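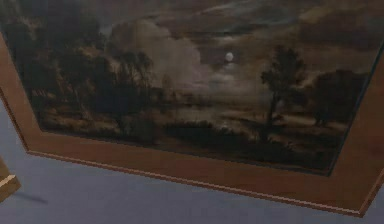
Landscape with moon, brown frame, Burkum room. Wall color finally settled.

August 5, 2026
Burkum sim cell, wrist rework and general cleanup

Good day in the cell! Long one, though, so I'm writing it down before I lose the order I did things in. Su-chen, the parts you asked for are the joint zero table and the contact settings, both further down.

Started with the startup check, same as always: load the room, leave the arm unpowered for 20 seconds of sim time, watch the joint readings. All flat except the wrist roll, which crept. Tiny, but it crept in the same direction every time I reloaded, and that's the same thing Tsion wrote up back in May and we all put down to gravity compensation. It isn't gravity compensation. I turned gravity off completely and it still crept (I may have said something loud at that point).

Spent the next hour going up the arm one joint at a time. Locked everything, then unlocked from the base: base fine, shoulder fine, elbow fine, next one fine, wrist roll creeps. Then swapped it around and locked only the wrist, and the whole arm sat there like a rock. So the trouble is in that one joint or in whatever is bolted to it. Opened the model file and there it was. When we imported the new gripper from Van Dijk, the collision shape for the palm came in at the old offset while the visual mesh came in at the new one. The palm and the wrist block overlapped inside each other from the first tick, and the solver was politely pushing them apart forever. You can't see any of it with the collision display off, and we always run with the collision display off!

Fix was three lines. Moved the palm shape out to match the mesh, excluded the palm/wrist pair from contact checks, and regenerated the inertia for the gripper link while I was in there, because the old numbers belonged to the old fingers. Reloaded. Flat. Left it running over lunch and came back to flat.

Then re-zeroed everything. I know the lower joints were fine but I like having one table with one date on it. The procedure, for whoever does this next:

Drive to the home pose under position control, slow profile. Wait for the velocities to settle. Read the error on each joint and write it down before touching anything. Enter the new zeros in the Flostidik config, NOT in the model file (the model file gets overwritten at every import, ask me how I know). Reload from cold, repeat the read. If any joint disagrees with its first read, stop and look for another overlap.

Table is checked in next to the config. All joints agreed on the second read, wrist roll included.

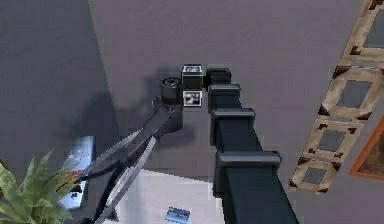

Contact settings next. The long fingers are lovely for reaching into tight spots, but the tips were jittering whenever they touched the floor or the flat stuff lying on it. The card on the white sheet was the worst. It's very thin, the sheet under it is thin too, and at our old step rate a fingertip could go clean through both between one tick and the next and get thrown back out. I tried softening the contacts first and hated it, everything felt like pushing on a mattress. Put them back to stiff and raised the physics rate to 160 Hz instead, with 2 solver substeps per tick. Much nicer. I pressed one fingertip on the floor and dragged it sideways and the force trace looks like a force trace now, where before it looked like a comb.

Cost of that: the render loop is slower. I measured 47 ms per frame with the overhead view on and the full room loaded. Fine for watching, not fine for the overnight runs, so those should go headless anyway. I've set the headless launcher to skip the decorative lighting too.

Floor friction. I was suspicious of the darker gray area because the arm pulled differently over there when a finger was dragging. Same friction value as the main floor in the config, but a different combine rule, so the two surfaces behaved nothing alike against the finger pads. Set both to multiply. Checked it by dragging across the border both ways and the trace hardly changes at the crossing. Very satisfying to watch.

Props. Went through the whole list and made sure that anything meant to be scenery is fixed to the world. The plant was still a free body! With all those spiky leaves as separate collision hulls it was eating more solver time than the arm. It's static now, with one simple hull. The slatted wooden frame keeps its full shape, because we want the planner to know about the square openings and not treat the whole thing as one big slab. The blue-and-white box and the card stay free. Paintings have no collision at all, and they don't need any, the arm should never get near the wall. If it does, the workspace limit trips first (tested, it trips).

Also gave the wall its new material. Tsion had it as pure white, and the exposure kept pulling everything dark to compensate. The pale blue-gray sits much better, and the dark painting on it now makes a handy check for me: if I can still pick out the trees on the far left of the canvas from the ground below them, the exposure is where I want it. If it all goes to mud, somebody has changed the lights.

Still open:

Gripper closing speed is a guess. Need the real figure from Van Dijk, Su-chen has the contact there.

The finger pads share one material. I'd love to split off the tips so we can tune them by themselves.

Startup check should turn the collision display ON for the first few seconds and list any pair already touching. It would have saved us since May. I'll write it tomorrow, it's a small script and I'm looking forward to it.

Ask the Brurdale group whether they copied our model file before today. If so they have the overlapping palm too and ought to pull the fix.

Tsion, your drift log from May was what made this quick once I believed it. Every entry points the same way at the same rate, and I should have read it properly the first time. I owe you a coffee and a better commit message.

Leaving the cell running headless tonight with the arm holding home, all joints logging. Will paste the traces under this entry in the morning.

2 comments · 20 views · Share

Recent entries
Importing the Van Dijk gripper, step by step
Wrist drift log (T. Mekonnen)
Headless launcher: flags we use
Workspace limits for the Burkum cell

Burkum lab notebook · Contact: Su-chen Hsu · © 2026 · Back to top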